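2026년 6월, 목요일

아침에 관리비 고지서가 왔다. 지난달보다 1683원 더 나왔다. 수도 요금 쪽이 조금 올랐는데 집에서 밥을 해 먹은 날이 많았으니 그러려니 한다. 고지서는 냉장고 옆 서류철에 끼워 두었다.

오전에는 브루린(Brurine) 번역 원고를 봤다. 오늘 분량은 18쪽까지였고 열한 시 반쯤 끝냈다. 용어 하나가 계속 걸려서 아카시 라스토기 씨에게 메일로 물어봤다. 답은 오후 늦게 왔다. 내가 쓴 말 그대로 두어도 된다고 했다. 앞쪽 세 군데를 고쳐 놓았던 걸 다시 되돌렸다. 그 김에 각주 번호도 맞췄다.

점심은 어제 남은 된장국에 밥을 말아 먹었다. 오이를 하나 썰었다. 설거지는 바로 하지 않고 세탁기부터 돌렸다. 수건만 따로 모아 돌렸는데 널 자리가 모자라서 두 장은 방문에 걸었다.

두 시에 파르빈 헤라트 씨에게서 전화가 왔다. 8월에 일주일 정도 올라올 일이 있다고 한다. 작은방을 비워 두겠다고 했다. 그 방에 쌓인 책 상자를 그 전까지 어떻게든 해야 한다. 에테로(Etero) 잡지 묶음은 버려도 될 것 같고, 사전은 거실로 옮길 생각이다. 통화는 5분 만에 끝났다. 기차표는 파르빈 씨가 알아서 끊는다고 했다.

전화를 끊고 부엌으로 갔다.

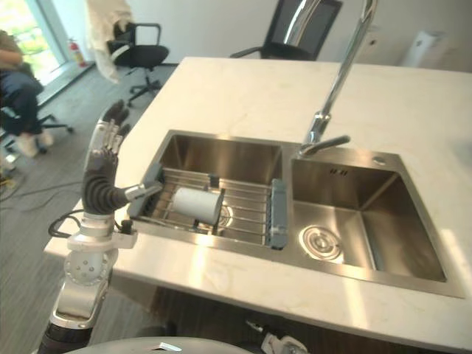
싱크대, 오후.
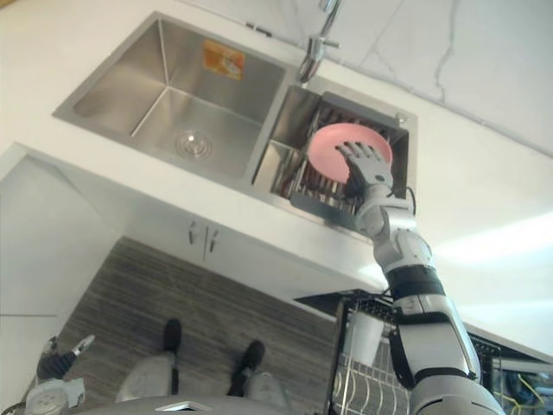
설거지 순서를 바꿔 보기로 한 지 며칠 됐다. 전에는 그릇을 한꺼번에 다 꺼내 놓고 씻었는데 요즘은 컵 먼저, 접시, 냄비 순으로 한다. 기름 묻은 것이 뒤로 가니 수세미를 덜 헹구게 된다. 물은 큰 쪽 볼에서만 쓰고 좁은 쪽은 그릇 놓는 자리로 정했다. 철제 건조대가 좁은 쪽 안에 들어가 있으니 물이 상판으로 흐르지 않고 그대로 배수구로 빠진다. 분홍 접시처럼 납작한 것은 건조대에 세워 두는 게 낫다. 눕혀 두면 굽 안쪽에 물이 고여서 나중에 행주로 또 닦아야 한다. 컵은 아직 마땅한 자리를 못 찾았다. 엎어 놓으면 살 사이로 기울고, 눕혀 놓으면 자리를 많이 차지한다. 당분간은 그냥 눕혀 놓을 생각이다.

큰 쪽 볼 안벽에 붙은 주황색 스티커는 아직도 그대로다. 글씨는 이미 많이 닳았다. 이사 온 첫 주에 떼려고 손톱으로 긁어 보다가 말았다. 드라이기로 데우면 잘 떨어진다는 말을 들었는데 싱크대까지 선이 닿지 않는다. 멀티탭을 꺼내 오면 되지만 그것 때문에 꺼내기는 귀찮다. 식용유를 발라 두는 방법도 있다고 하니 주말에 해 볼까 한다.

배수구 거름망도 한 번 빼서 칫솔로 문질렀다. 베이킹소다가 100그램쯤 남아 있어서 반을 썼다. 식초는 다 떨어졌다. 수전은 물때가 끼면 금방 표가 나서 마지막에 마른 행주로 닦는다. 상판도 흰색이라 커피 자국이 잘 보인다. 커피 내리는 자리를 식탁 쪽으로 옮기고 나서는 자국이 덜 생긴다.

네 시쯤 장을 보러 나갔다. 식초, 두부, 대파, 계란, 쓰레기봉투를 샀다. 수세미는 사려다가 서랍에 두 개 있는 게 생각나서 내려놓았다. 돌아오는 길에 딜런(Dhillon) 문구점에 들러 서류철을 하나 더 샀다. 관리비, 수도, 병원 영수증이 한데 섞여 있어서 나누려고 한다. 햇볕이 강해서 모자를 안 쓰고 나간 걸 후회했다.

저녁은 두부를 부쳐 먹었다. 양념장에 대파를 너무 많이 넣었다. 프라이팬은 물만 부어 놓고 나중에 씻기로 했는데, 일기를 쓰는 지금까지 그대로 있다. 자기 전에 씻어야겠다.

수건은 다 말라서 개어 넣었다. 방문에 걸었던 두 장은 아직 축축해서 의자 등받이로 옮겼다. 

내일 할 일. 원고 다음 장, 작은방 책 상자 한 개, 은행. 파르빈 씨에게 역에서 오는 버스 번호를 문자로 보내기.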